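What I Saw at the Robot Open Day

Last May I got to go to an open day at a place called the Merlow Workshop, where people teach robots how to do jobs around the house. I love robots, so I was up before my alarm! If you have never been to one of these, let me tell you how it went.

The first thing I learned is that a robot doesn't know anything when it is brand new. It doesn't know what a sock is. It doesn't know that a blanket is soft and a book is stiff. Somebody has to show it, over and over, and the people at Merlow do a lot of that showing with their own hands.

They use a tool called a gripper. Think of the tongs you use for corn on the cob, only much fancier. You hold it, you squeeze, and two fingers close on whatever you want to pick up. A camera rides along on top and records everything the fingers do. Later, a computer studies the recordings and tries to work out how to do the same thing by itself.

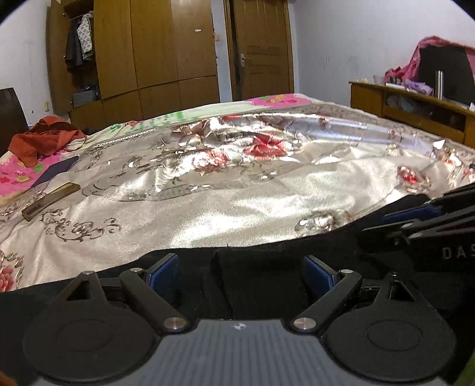
Page last changed: November 26, 2020

See the two blue pads facing each other? Those are the parts that do the touching. The black arms hold them up, and the silver caps sit at the joints, a bit like your knuckles. There is a second gripper over on the right, with blue parts inside it too.

I also like that it's a bedroom with regular stuff in it – clothes in the wardrobe, a quilt with roses on it, something rust-red all crumpled up on the bed. A crumpled thing is really hard for a robot. A box looks like a box from every side, but a shirt can land in a million shapes (mine mostly land on the floor).

Then we got to try it! My job was to pick up a washcloth and fold it in half. Easy, right? Nope. I dropped it 6 times. You can't feel the cloth with your fingertips, so you have to watch very closely and go slowly. One of the guides told us that her team had recorded about 4000 folds, and the robot still gets mixed up when a towel is inside a pillowcase.

After lunch we watched a robot named Plundevetti try it with no person helping. It reached down, pinched a corner, stopped for a long time – I think I held my breath – and then pulled the cloth over. It was a pretty wonky fold. Everybody clapped anyway.

Want to try being a robot at home? Get two wooden spoons and a sock. Hold one spoon in each hand and try to fold the sock on your bed without touching it. Then try it with one eye closed. My best time is 88 seconds, and my sock looked terrible.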